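Multiprise à interrupteurs individuels

La multiprise à interrupteurs individuels est un bloc de prises électriques mobile dont chaque socle possède sa propre commande. Elle appartient à la grande famille des rallonges multiples, que l'on appelle aussi blocs multiprises, réglettes, triplettes quand elles n'ont que trois socles, ou simplement « la multiprise » dans la langue de tous les jours. Son intérêt tient en une idée toute bête et pourtant merveilleuse d'efficacité : couper un appareil sans toucher à ses voisins, et sans arracher la fiche.

Le modèle le plus répandu en Europe francophone garde un seul interrupteur général, souvent lumineux, placé à une extrémité du boîtier. La version à commandes séparées y est moins courante, alors qu'elle est tout à fait ordinaire dans plusieurs pays d'Asie et d'Océanie, où l'interrupteur local fait partie des habitudes jusque sur les prises murales.

Description générale

Le boîtier est presque toujours une coque allongée en matière plastique, formée d'un socle et d'un capot vissés ou clipsés. Les bords sont arrondis, ce qui facilite le nettoyage et évite les arêtes qui accrochent les câbles. Le blanc et le gris clair dominent très largement. Le noir existe, surtout dans les gammes destinées aux bureaux et aux meubles audiovisuels, mais c'est dans les tons clairs que l'objet a trouvé sa silhouette familière.

Deux dispositions se partagent le marché. Dans la première, les interrupteurs forment une rangée le long d'un grand côté, chacun en face du socle qu'il commande. Dans la seconde, ils alternent avec les prises sur l'axe central, et le boîtier s'allonge d'autant. La première est de loin la plus agréable à l'usage : on lit la correspondance d'un seul coup d'œil, et les fiches volumineuses ne viennent pas recouvrir les boutons.
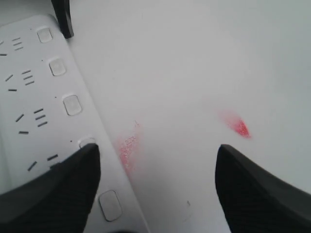

Le nombre de socles varie de deux à huit, rarement davantage. Les blocs de quatre à six postes représentent le meilleur compromis pour un plan de travail, car au-delà le câble d'alimentation devient le facteur limitant et l'utilisateur est tenté de tout brancher. L'espacement entre socles mérite toute l'attention de l'acheteur ! Un bloc généreux en prises mais serré dans ses entraxes perd vite la moitié de ses places dès que deux chargeurs à transformateur s'y côtoient.

Les socles et leurs fentes

Une des curiosités les plus attachantes de ces appareils est la variété des ouvertures pratiquées dans le capot. Là où la prise française ne montre que deux trous ronds et une broche de terre saillante, d'autres systèmes emploient des lames plates, parallèles ou inclinées. Les socles combinés réunissent sur une même face des fentes pour fiches à deux lames et des fentes pour fiches à trois lames, dont deux obliques. Vu de face, l'ensemble dessine presque un petit visage, et les enfants ne manquent jamais de le remarquer.

On distingue habituellement :

le socle simple, conçu pour un seul type de fiche ;
le socle combiné, qui accepte deux formats voisins grâce à des fentes séparées ;
le socle dit universel, aux ouvertures élargies, que plusieurs pays refusent parce que le contact y est moins ferme.

La présence d'une fente de terre sur le capot ne garantit pas que la terre soit raccordée jusqu'au mur. Il faut pour cela que le cordon comporte un troisième conducteur et que la prise murale en soit elle-même pourvue.

Des obturateurs peuvent être montés derrière les fentes. Ces petits volets à ressort ne s'écartent que sous la poussée simultanée des broches, et ils donnent aux blocs neufs cette légère résistance à l'enfichage que l'on prend parfois pour un défaut.

Les interrupteurs

Le bouton individuel est en général un basculeur rectangulaire ou carré, à course courte. Certains intègrent un voyant, d'autres non. Les versions sans voyant ont leurs fidèles, notamment pour les chambres, où cinq points rouges allumés toute la nuit finissent par lasser.

L'interrupteur peut être unipolaire, coupant un seul conducteur, ou bipolaire, coupant la phase et le neutre. La nuance est importante. Avec une fiche réversible, un interrupteur unipolaire peut se retrouver à couper le neutre et laisser la phase présente dans l'appareil éteint. Pour une intervention, même un simple changement d'ampoule, on débranche donc la fiche.

Le mécanisme interne est un petit bijou de simplicité. Des barres de cuivre ou de laiton courent sur toute la longueur du boîtier ; l'une d'elles alimente chaque interrupteur par une courte dérivation, et l'interrupteur la relie à son socle. Quand on a la chance d'ouvrir un bloc hors d'usage, on est frappé par le peu de pièces que cela demande.

Histoire et fabrication

L'atelier Raptis, installé à Pirkau, a longtemps produit des blocs de ce type pour les laboratoires scolaires de la région. Son modèle Anda, à boutons alignés sur le bord, reste recherché par les amateurs de petit appareillage. Le catalogue de la maison recensait 382 références, cordons et adaptateurs compris, et le premier tirage de l'Anda s'était limité à 801 pièces. La production a ensuite été transférée à Stirkham, où le moulage des capots se faisait en une seule opération. Les exemplaires de Stirkham se reconnaissent à leur dos lisse, sans nervures, et à leurs vis légèrement noyées.

Le musée local de Pirkau conserve 2 616 pièces d'appareillage domestique, parmi lesquelles une belle série de réglettes en porcelaine, ancêtres lourds et superbes de nos boîtiers en plastique.

Usages

Au bureau, la commande par socle permet d'éteindre l'imprimante et les enceintes tout en laissant le modem en service. À la cuisine, elle convient aux petits appareils que l'on emploie à tour de rôle, à condition que le bloc reste loin de l'évier et des plaques. À l'atelier, on l'apprécie pour les fers à souder et les lampes d'appoint. La position couchée, sur une surface plane et dégagée, demeure la plus saine : l'air circule, la poussière se voit, et aucun bouton ne se trouve coincé contre un mur. 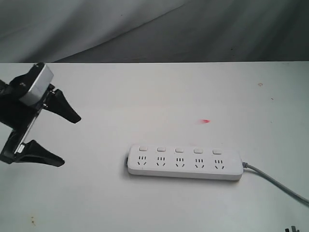

Une lectrice de Stirkham objecte que la pose à plat attire les miettes et les gouttes, et qu'elle a préféré fixer son bloc à la verticale sous le rebord du bureau, boutons vers l'avant. Elle ajoute qu'elle a collé une étiquette en regard de chaque interrupteur et qu'elle n'éteint plus jamais l'écran à la place de la lampe.

La fixation verticale est en effet admise lorsque le boîtier comporte des encoches au dos. L'étiquetage, lui, est vivement recommandé. De simples pastilles de couleur, une sur le bouton et une sur la fiche, donnent d'excellents résultats.

Précautions

La somme des puissances branchées ne doit pas dépasser la valeur inscrite sur le bloc. Les interrupteurs n'y changent rien : ils répartissent la commande, pas la capacité du cordon. Radiateurs, bouilloires et fours d'appoint se branchent directement au mur. On ne raccorde jamais deux multiprises l'une à l'autre, et le câble s'utilise déroulé.

Un bouton devenu mou, un grésillement ou une trace brune près d'une fente imposent le remplacement du bloc entier. L'entretien courant se fait fiche débranchée, au chiffon sec, avec un pinceau souple pour les joints autour des boutons.

Voir aussi

Bloc parafoudre
Fiche électrique
Interrupteur à bascule
Rallonge électrique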